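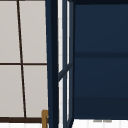 Simulation Scene Release Checklist, Kitchen Set
Project: Momia
Checked by: Carolina Louro
October 13, 2022

1. Physics step rate matches controller config. OK
Comment: 2000 Hz in both files.

2. Collision meshes present on all doors and drawers. FAIL
Comment: 89 meshes loaded, one rejected at import. Log attached to ticket 1580.

3. Door hinge limits set and enforced. OK
Comment: Glass door tested closed, partly open and at the stop. No drift after 3000 steps.

4. Depth output valid on glass. FAIL
Comment: Planner treats the panes as free space. Add a glass class to the Skider filter before any door task is run.

5. Dark surfaces separable in segmentation. OK with note
Comment: Navy panels merge under low light. Raise ambient and rerun.

6. Joint torque limits loaded. OK

7. Planner timeout stops motion. OK
Comment: Triggered by hand, twice.

8. Emergency stop signal reaches simulator bridge. Not tested
Comment: Bridge update due in November.

Result: hold. Items 2, 4 and 8 open. Recheck by Morag Gourlay.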